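Durkard method

The Durkard method is a way of teaching robots to handle cloth with two arms by recording people doing the same job with hand-held grippers. It was set out by Osaze Haruna and colleagues at the Vulley laboratory in Rokidberg, and is mainly used for household work such as folding, spreading and tidying fabric on a bed.

Background

Cloth is hard for robots because it has no fixed shape. A towel dropped twice on the same spot will land in two different heaps, and a plan worked out for one is of little use for the other. Earlier work at Rokidberg relied on steering a pair of robot arms from a distance. This was slow, and operators often pulled the fabric too tight because they could not feel it.

Method

In the Durkard method a person holds one gripper in each hand and works directly on the cloth. Each gripper carries its own camera, so every recording has two views of the same action. The fingers are curved and close to a narrow pinch, which lets them take hold of thin fabric by a single fold.
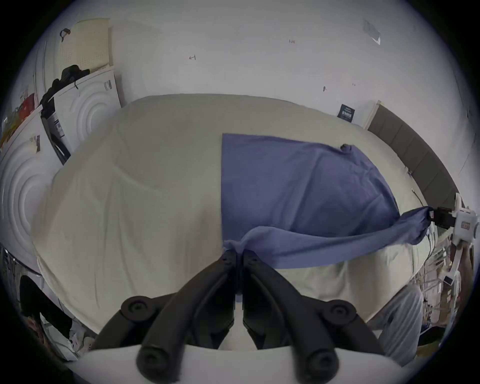

A recording begins with both grippers open and ends when they are open again and clear of the cloth. Operators are told to keep the pinch point in view of at least one camera and to avoid passing one hand over the other. Recordings in which the cloth leaves the bed are kept but marked separately.

The movement of each gripper is worked out afterwards from its camera pictures. For this reason the room is left with its ordinary furniture and wall markings, which give the software fixed points to follow. A bare room was tried early on and gave poor tracks.

Training and results

The first set, named Ibarra, held 1000 recordings. A further 200 were set aside for testing and were not used in training. Haruna reported that a model trained on both camera views did better than one trained on either view alone, with the largest gain in tasks where one hand holds the cloth still while the other pulls.
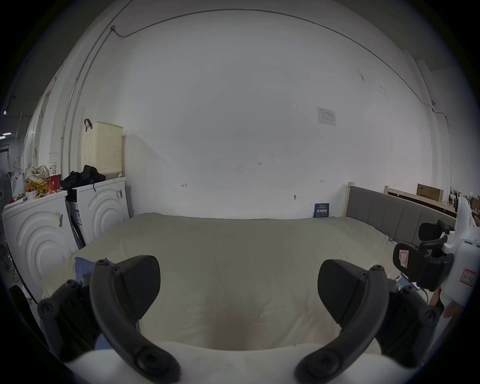 A gripper with its fingers apart at the bed, with a second device to the right.

Most failures came at the moment of grasping. The model tended to close the fingers slightly above the fabric, above all where the cloth lay flat on bedding. Adding recordings with missed grasps and second attempts reduced the problem but did not remove it.

Limitations

The method records position and finger opening but not force, so it says little about how hard a fabric may be pulled. It has also been tested on few kinds of cloth. Thick items such as blankets are outside the range of the present fingers.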